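Search this site Search Go

Sorting the disc cases

Posted in June by Frøydis Hellström

The old discs at Galtia have been on my list since last winter. There are 2000 of them in the store room, most in black jewel cases, and a fair few have lost their labels. We do the sorting on the wooden table, using clear trays so the colour of whatever is inside can be seen from the side. Click any picture for the larger size.
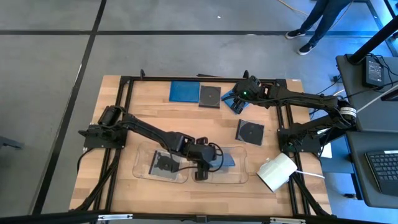
Black cases and a blue pad at the back of the table, clear trays at the front.

Cases with a cracked hinge go in a separate pile and get a new lid later. I allow 60 discs to a session, which takes me to lunch. The Jorkevine recordings are finished and back on the shelf.
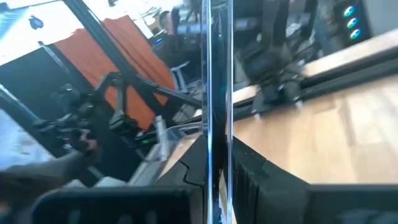
Clear acrylic close up, with the orange curtain on the left and the computer fans lit up on the right.

Comments (3)

marlo_k: Do you keep the paper inserts if the case is broken?

Frøydis: Yes, they go in an envelope with the disc number on it.

Tess B: I have five spare black cases here if you want them. Can drop them off after 2.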